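Shared Rooms Return to Wineck

For most of the last century, apartment buildings in Wineck kept a room on the ground floor that belonged to every tenant. The practice faded as families bought their own appliances and landlords rented out the space.

It is now returning. Trotileck, a block of 50 homes completed in September, sets aside two rooms for common use, and the older Zwahlen estate has reopened four. Rents in both are lower than in comparable buildings – a result, the architects at Pindent state, of smaller kitchens and narrower halls.

Residents were slow to adopt the plan. Attendance at early meetings was poor, and noise remains the chief complaint. Even so, some 800 households have joined the waiting list. 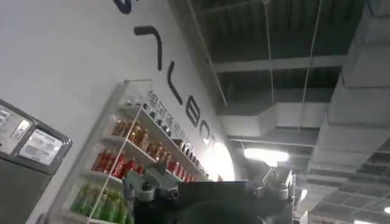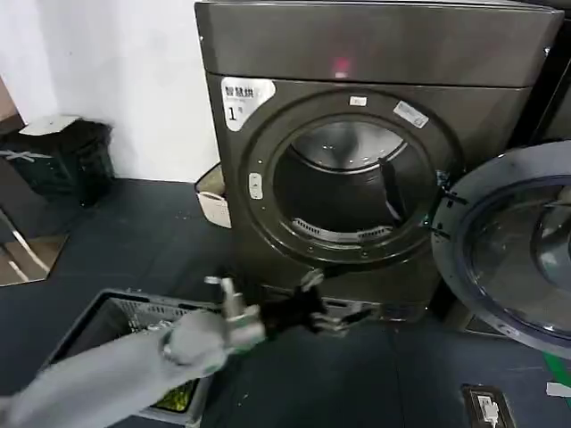
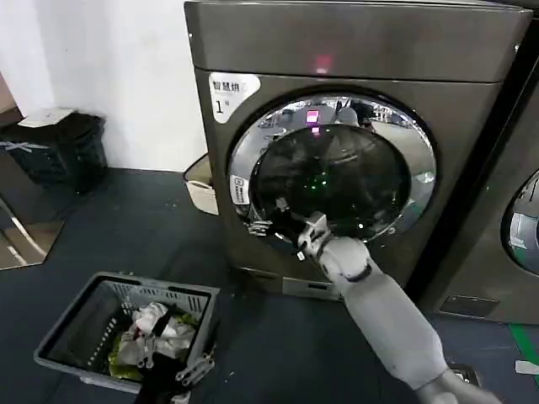
Drinks on a white display shelf, first picture; front-loading machines, second and third.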